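Materials Handling and Packing, Week 8 notes
Kitting small metal parts at the bench

Hi all! I typed these up from what I scribbled on the whiteboard on Tuesday, plus the stuff I forgot to say because we ran over. Reading for next time is the Palov chapter on counting scales (skip the history section, it's long and I won't ask about it).

So, kitting. You have a lot of small parts in bulk, and you want them in known quantities, in known places, before anyone needs them. When I worked at Espiritu we got our hardware 3000 pieces to a carton, and the first thing I learned was that you never work straight out of the carton. You pull a bag, you fold the flaps all the way down, and you work from the bag on the bench. Flaps that stick up catch your sleeve, and then you're on your knees with a magnet for half an hour. Ask Edgardo Aquino how his first lab went!

A slotted rack is good for parts that are long and thin, or flat enough to stand on edge. If the part rolls or nests inside its neighbor, use cups. Lavanya asked whether you fill from the near side or the far side. Far side first, please, so you aren't reaching over slots you've already done. If the rack has a divider down the middle, finish one half before you start the other, and write down where you stopped if you take a break.

About weighing. Count out 100 pieces by hand, weigh them, and use that as your reference. I know the Zandora sheet says a smaller sample is fine. For light parts I don't trust it, the rounding eats you alive. Do the reference weight again whenever you open a new carton, even if the label is the same.

Bench setup, parts and rack:

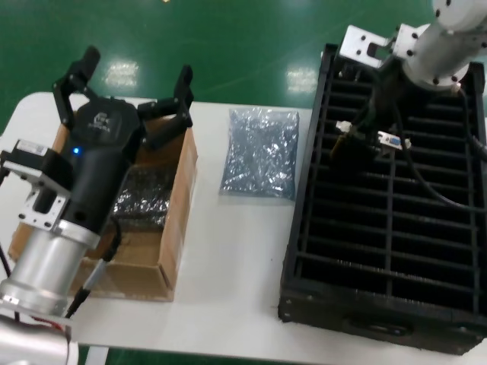
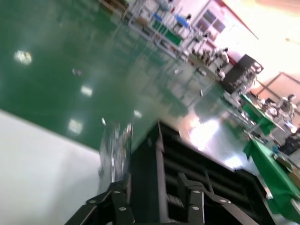 Bags next. A clear bag laid flat lets you spot a wrong part before it gets into the kit, and I'd much rather you did your checking there than at the rack. With a dark bag you have to tip some out onto the white bench top and look. Sakda Luangrath wanted to know if we can just rebag everything in clear, and yes, if you move the label over too (the label, not a copy in your handwriting).

For lab, work in groups of 4. Bring the count sheet from Week 7, and closed shoes. Monique Poulain has the spare Vurell scale if yours is drifting, her office is open until 5.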